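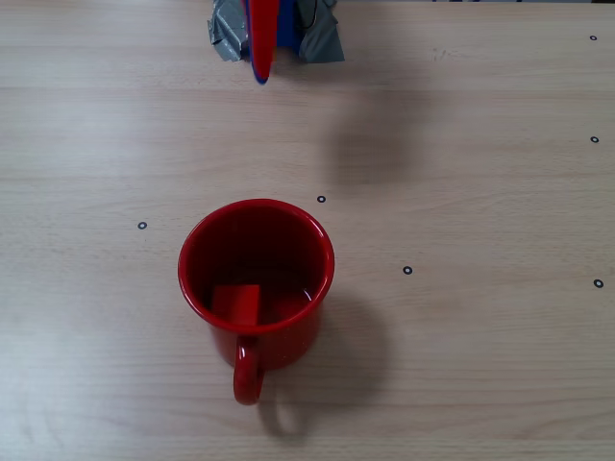
April 26, 2018

I have spent most of this year teaching a robot arm to put a small cube into a mug, a job I can do myself while eating toast. The project is called Stadden, after the road I was cycling along when I had the idea, and it has now reached the stage where I have a result to report. It is a modest result. Please sit down anyway.

The question was whether an arm could learn the cube-and-mug job mostly from its own mistakes, with only a few good examples from me to start it off. The usual way is to show it the thing hundreds of times and hope it gets the gist. I have a job and a bad shoulder, so I gave it 40 demonstrations and then left it to practise.

The practising produced 1161 attempts, most of them dreadful. The trick, which I lifted in spirit from a lot of people cleverer than me, is to keep the dreadful ones. If the arm was told to put the cube in the mug and instead put it down somewhere to the left, that attempt gets filed as a perfectly good lesson in putting cubes down somewhere to the left. You pretend afterwards that you meant it. I have worked in offices that ran on the same principle.

So each attempt goes into the pile twice: once with the goal I set, and once with the goal it managed by accident. The learning program (Duan, which lives on the old desktop under the stairs and sounds like a hairdryer) chews through the pile overnight and hands back a new set of habits in the morning.

The mug gave me more grief than the arm. A cube on a flat table is easy: you look down, you find it, you're done. Put it inside a mug and half the time the wall of the mug hides it from the camera. My first scoring rule was simply 'can't see the cube, must be in the mug'. Within a night Duan had worked out that the quickest way to make a cube vanish was to fling it off the table. It got very good at this. I found cubes behind the radiator for weeks.

The second rule used colour, and that was its own small disaster, as a red cube in a red mug is mostly a rumour. I could have bought a white mug. I did not buy a white mug. By then it was personal.

What worked was looking from more than one angle. Looking nearly straight down gives you the floor of the mug; looking from slightly to one side gives you the wall and the handle, so you know which way round the thing is. The little black rings on the table stay where they are, and the program uses them to line the views up with each other. Once I did that, the score stopped lying to me and the learning curve, which had been flat since December, began to go up.
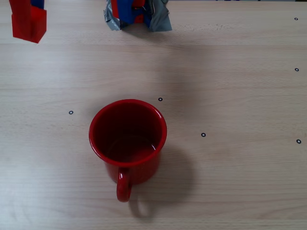

*Mug with the handle towards us and no cube in it. The gripper's tape is mine; the workmanship is also mine.*

Now the numbers. I tested three versions, each with the same set of starting positions, 40 goes apiece. Copying my demonstrations and nothing else: 9 successes. Adding practice, but throwing the failures away: 21. Adding practice and keeping the failures under their new labels: 33. That last one is a number I'd have been rude about if you'd told me it in December.

Before anyone gets excited, some of those 33 are ugly. The arm has a habit of resting the cube on the rim and waiting for gravity to make the decision. I counted these when the cube fell inwards. A stricter person would not.

It also falls apart if the handle is turned too far round. All my demonstrations had the handle pointing more or less at my chair, because that's how I put a mug down, and the arm has inherited this opinion. Turn the handle to the far side and it approaches as if someone has moved the furniture. More varied examples would probably fix it – so would practising with the mug turned at random, if I can think of a way to turn it that isn't me getting up.

I sent the write-up to the Goten workshop, which takes this sort of small-scale thing, and have heard nothing. I'm also giving a short talk at the Plarkville robotics evening, where I plan to show the rim-balancing runs first and get it over with.

Next job is a second mug, a different shape, with no new demonstrations at all. I've moved the radiator cover.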